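Chapter 4

How Wounds Heal

Arnulfo Ccori was trimming a hedge one August morning when the blade slipped and opened the back of his hand. The cut was as long as his thumb. He held a dish towel against it, drove with the other hand to the clinic at Humport, and had it closed with stitches. Two weeks later the stitches were out and there was a pink line where the cut had been. A year later the line was pale and he had to look for it.

The clinic cleaned the wound and held its edges together. His body made the new tissue. This chapter is about how it did that: which cells were involved, what order they arrived in, and what can slow them down. You will need the parts of the skin from Chapter 2 and the blood cells from Chapter 3. If the words dermis, platelet, and collagen are not familiar, go back to those pages before you go on.

Goals for this chapter

After reading, you should be able to name the 4 stages of wound healing in order, explain why a scar is weaker than the skin around it, describe how closing a wound changes the time it takes to heal, and list several conditions that delay healing.

4.1 The stages in brief

Healing is usually divided into 4 stages. The first is hemostasis, the stopping of blood. Small vessels near the cut tighten within seconds. Platelets stick to the damaged vessel walls and to each other, and a protein called fibrin forms a net that holds the plug in place. The result is a clot.

The second stage is inflammation. The area turns red, warm, and swollen as vessels widen and let fluid and white blood cells through. Neutrophils come first and destroy bacteria. Macrophages follow and clear away dead cells and dirt. Students often think of swelling as a sign that something has gone wrong, but a wound with no inflammation at all would heal badly.

The third stage is proliferation, the building stage. Cells called fibroblasts move in and lay down collagen. New capillaries grow through the area, giving it a bumpy red look. This new material is called granulation tissue. At the surface, skin cells creep inward from the edges until they meet.

The last stage is remodeling, and it is by far the longest. The first collagen is laid down in a hurry and with little order. Over months it is taken apart and replaced with thicker fibers lined up along the direction of pull. The scar flattens and fades. Even when the work is done, a scar does not regain the full strength of unhurt skin, and it has no hair follicles or sweat glands.

The stages overlap. One end of a long wound may still be inflamed while the other is filling with granulation tissue.

4.2 Closing a wound

A clean cut with its edges held together has only a narrow gap to fill. Doctors call this healing by primary intention. A wound left open has to fill from the bottom up, and this is healing by secondary intention. It takes longer and leaves a wider scar.

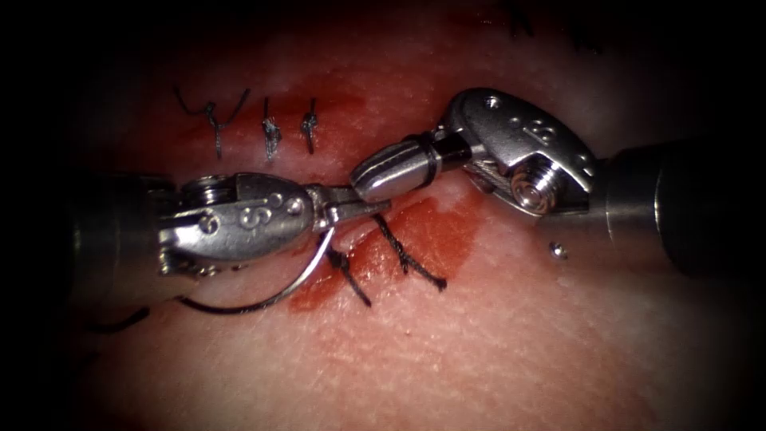 The material used to hold the edges together has changed many times. People have been sewing wounds for well over 2000 years, with linen, hair, silk, and strips of animal gut. Modern sutures fall into two groups. Absorbable sutures break down in the body and are used in deeper layers. Nonabsorbable sutures keep their strength and, when used in the skin, are taken out once the wound can hold by itself. Staples, adhesive strips, and skin glue do the same job in places where there is little pull on the edges.

Some wounds should not be closed right away. A deep bite or a cut full of soil may hold bacteria that would be sealed in. These are often washed out and left open for several days — a method called delayed primary closure.

4.3 What slows healing

New tissue needs oxygen, protein, and vitamin C. Poor circulation cuts off the first of these, and a poor diet the other two. Smoking narrows the small vessels. Diabetes that is not well controlled harms both circulation and the white blood cells. Infection keeps the wound stuck in the inflammatory stage. Age matters too: the skin of a healthy person of 60 generally heals more slowly than that of a teenager, though it goes through the same stages.

Before you read on

Find a scar on your own skin, or ask a family member about one of theirs. Write down how the injury happened, whether it was closed, and how the scar has changed. Keep your notes. You will use them in the activity on page 342, where the class compares scars on different parts of the body.

Section 4.4 begins with the clot and follows it hour by hour.

© Bornero Press. Questions about this text: Bornero Press, Enham office | Back to top
4 comments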